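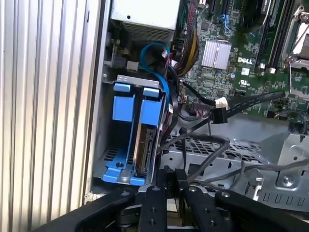

4. The Open Day at Plillano

4.1 What we set out to show

By the time we opened the doors in August we had been running the disassembly cell for months with only ourselves for an audience, and I will admit we had gotten a little too comfortable. The cell takes end-of-life desktop computers with the side panel already off and removes the parts worth saving, starting with the hard drive. Figure 4 gives the view from the wrist camera, with the fingers open just below the blue drive caddy. That is the view the policy works from, and it was also the one we put up on the big monitor for visitors, who mostly ignored the arm itself and watched the monitor (I did too, after a while).

Figure 4. Wrist camera view of an open Dell desktop, with the drive caddy in its bay and the gripper below it.

We picked the caddy as the headline task for a simple reason: people get it right away. It has two blue release tabs, you squeeze, you pull, and a person who has never opened a computer can do it in a few seconds. For the robot it is a pretty nasty little problem. The SATA cable curves down right beside the caddy, a black cable drops into the bay next to it, and a grasp that drifts even slightly to the right will pick up a cable along with the tab.

4.2 How the day ran

Visitors came through in groups, and each group got 20 minutes at the cell. Gholamreza Hassanpour ran the robot and I did the talking, which in hindsight should have been the other way around, given how many of the questions were about force limits. The policy was the same one evaluated in Section 3, trained on 2,225 teleoperated grasps, and we made no changes to it for the visit. We did slow the arm down near the chassis. Tullio Negri asked for that after our dress rehearsal the evening before, and he was right – at full speed the approach made people step back, and nobody asks good questions from across the room.

We ran 13 public attempts at the caddy over the day. In 2 of them the gripper closed on one tab only and the caddy stayed put. Gholamreza stopped the arm both times, backed it out, and started over while I explained what had gone wrong. I had been dreading exactly this, but the failed runs got the longest conversations of the day! One woman from Fontana, who repairs office machines for a living, told us she loosens the cables first and then goes for the drive, every time, without thinking about it. We had never put that in our task order. We always had the operators go straight for the tabs and leave the connectors for later.

4.3 What we took from it

I don't want to oversell an open day as an experiment. The attempts were not randomized, the machines were ones we knew well, and the lighting in the hall was better than what we normally have. The counts above are therefore kept out of the results table. Still, we came home with a list. The first item was the cable order, and we have since recorded a small set of demonstrations that begin at the connectors; those are described in Section 5. The second was the monitor. Several people asked how the robot could tell which tab it was touching when its own fingers fill so much of the bottom of the picture, and our answer (that it mostly relies on what it saw on the way in) did not satisfy them. It doesn't fully satisfy us either. We are now trying a second, fixed camera over the bay, on loan from Indidon, and the early runs are promising enough that I would set up the next demonstration that way from the start.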